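Small robots learn a new task from ordinary household clutter

Urio Robotics Lab, December

A research team at Urio has shown that a robot can learn a simple tabletop task in cluttered, everyday surroundings and then carry it out in homes it has never been in. The method, named Trovby, was developed with engineering partner Fimano and tested over the spring and winter on kitchen benches, desks and dining tables lent by families of lab staff.

The task sounds like child's play: get a soft ball into an open box. For a robot it has long been a stubborn one. A fabric ball doesn't roll the way a hard one does, cardboard shifts when it's bumped, and a real table comes with all sorts of things on it that have nothing to do with the job. Most earlier systems were trained on bare, evenly lit surfaces, and their results dropped off sharply once a kettle or a stack of tissue boxes turned up beside the target.

Trovby takes the clutter as given. The robot is shown short demonstrations recorded at many different tables, and it learns to pick out the ball and the opening of the box before it plans any movement at all. Everything else is kept in a rough map of places to stay clear of, so the system doesn't need to know what each object is called or what it's for. 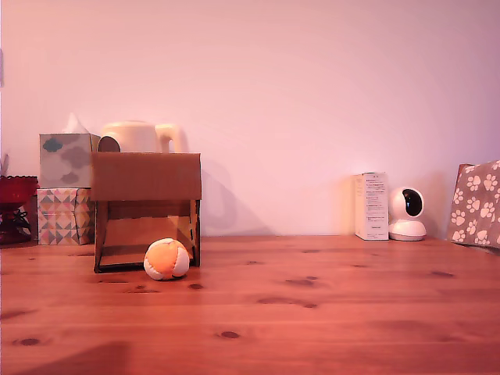 A fabric ball at the mouth of an open cardboard box, one of the Trovby tabletop layouts.

The results have delighted the team. Across 1,291 trials on tables that were not used in training, the robot finished the task in 1,277. The 14 misses are being studied closely, and several of them have already pointed to improvements in how the system judges the height of the box opening.

Training was quick, too! The researchers used demonstrations from 28 tables, and learning took 2 days on a single desktop computer. That puts the work within reach of colleges, small labs and keen high school robotics clubs, many of which have written to Urio over the past year asking how to get started.

Colour turned out to matter less than expected. Layouts with a bright ball on a pale surface and layouts with a ball close in colour to the wood gave similar scores, and knots and grain in the tabletop caused little trouble. Strong shadows were harder, and they remain the main focus for the next round of tests.

The team is now extending the method to jobs with more than one step, such as moving a box aside before placing the ball, or returning several small items to their own containers. Merkavex, which builds the lightweight arm used in the trials, will supply a second arm for the two-handed tasks planned for the new year.

Demonstration recordings, layout notes and training code will be released free of charge for research and teaching. A technical paper describing the method in full has been submitted for review, and a preprint is available from the lab on request.

Media enquiries: Urio Robotics Lab, communications office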